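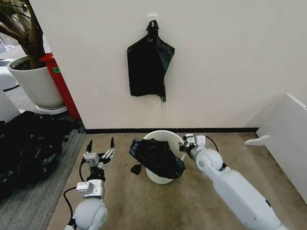

Questions about garbage and recycling for tenants of Furnley Court

On which day do I put my garbage out?
The truck of Igwe comes on Tuesday morning. Please bring your bags down the evening before, after 4 pm. Bags which stand in the hallway can be charged to the apartment.

Which bags can I use?
Any strong bag that you can tie closed. Paper bags are only for paper.

Do I need to rinse cans and jars?
Yes, a short rinse is enough. Labels can stay on.

Where do I bring old paint and batteries?
To the depot in Trernimard, 3 miles from us. They take up to 4 cans of paint for each visit. Liquid paint is not allowed in our containers - also not in small quantity.

Can somebody pick up my old sofa?
Yes, call the office at extension 486. The next pickup for large items is in April.

My key for the bin room is lost. What now?
Write to Folasade Danladi at the office with your apartment number. A new key is normally ready the next day.

Last changed: 2018-01-07

3 comments

Poditmont_Rd: Is the bin room open at night too?

Office: Yes, with your key. Please close the door softly.

greta4B: Thank you, the part about paint I did not know.

This site uses cookies. By continuing you accept them. OK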